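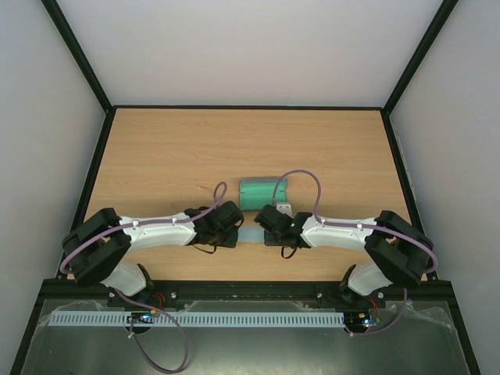
Figure 4. Two-arm cell, grippers brought toward the center of the table.

Section 4. Comparing Grippers in the Two-Arm Cell
By Afaf Moussa
Monday

This section covers the side-by-side comparison of two gripper finger sets. Complete Section 3 (arm homing) before you start. The left arm is Arm A and the right arm is Arm B in all Meketo logs.

CAUTION: Keep hands out of the enclosure while either arm is powered. The gap between the gripper tips at the center position is narrow (see Figure 4).

4.1 Preparation

1. Switch off both arms at the supply.
2. Check that the base bolts on the black rail are tight. Do not adjust the rail itself.
3. Follow the purple cable on each arm from the base, around the outside of the shoulder housing and along the upper link. Press it into any clip it has left.
4. Leave a free loop above each gripper. A cable pulled flat along the wrist will limit rotation.
5. Fit finger set 1 to Arm A and finger set 2 to Arm B.
6. Switch on the supply and wait 30 seconds.

NOTE: The boards near the bases show a blue light in Figure 4. If a board stays dark, return to Section 3.

4.2 Test run

1. Place the soft green test piece on the table, slightly beyond the grippers.
2. Load the Hovland comparison profile. Set the closing force value to 8 on both arms.
3. Move Arm B to its park position.
4. Run the pick cycle on Arm A. The program makes 47 attempts and stops.
5. Park Arm A and repeat the cycle with Arm B.
6. Swap the finger sets between the arms and run steps 3 to 5 again. Results from one arm only are not valid for comparison.

CAUTION: Do not run both pick cycles at once. The profile has no collision check between arms.

4.3 Reading the log

A missed pick is recorded as code 760. Compare the number of 760 entries per finger set across both arms. If the misses stay with the arm after the swap, repeat homing on that arm.

Last updated: March

Comments (3)

Wissam Khasawneh: Step 4.2.6 should state that the tool offset needs to be reloaded after the swap. We lost a full run to this.

Afaf Moussa: Agreed. It will be added to the next revision.

Asabe Garba: Does the profile accept a different force value for each arm? Ours rejects the file on load.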